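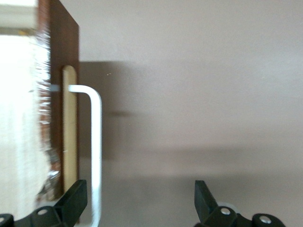
Posted by Vega Requena | March 19, 2024 | Cabinet hardware

Oltine bar handle, long, gloss white

Okay, so this is the one I keep putting on everything! The Oltine is a plain white metal bar with a rounded corner, and I'm a little in love with it on dark brown wood. White on white can look kind of flat, but give it a deep brown panel and a dusty mauve wall (my favorite wall color at the moment, don't get me started) and you really notice that soft bend where the short arm turns into the long bar.

I like a handle you can grab without thinking. With a long upright bar you can pull from high up or down low, whatever your hand gets to first, and there's room for all your fingers. My old knobs were tiny and I used to hook them with a pinky while holding a mug, which went about as well as you'd guess.

The bar runs 400 mm between screw centers and is 14 mm thick. It comes with 2 screws for standard doors. If yours are extra thick, tell me in the order notes and I'll swap in longer ones, no charge.

About the beige strip: it's the Plirkov backing strip, a narrow pale piece with rounded ends that goes between the handle and the panel. Sold separately! I started using it to hide old screw holes and then decided I just liked how it looked. Put the strip on first, check it with a level, then mount the handle over it.

Cleaning is a soft cloth and a drop of dish soap. Please skip the scouring pads, gloss shows every scratch.

Price is $17 each. The shorter Nernico has the same finish and is nice on drawers. The Virág is back in June if you're waiting on that one (I know, I know, I'm waiting too).

Returns are fine as long as the handle hasn't been installed. Measure your old holes center to center before you order, and if the number comes out weird, send it to me and I'll tell you what fits.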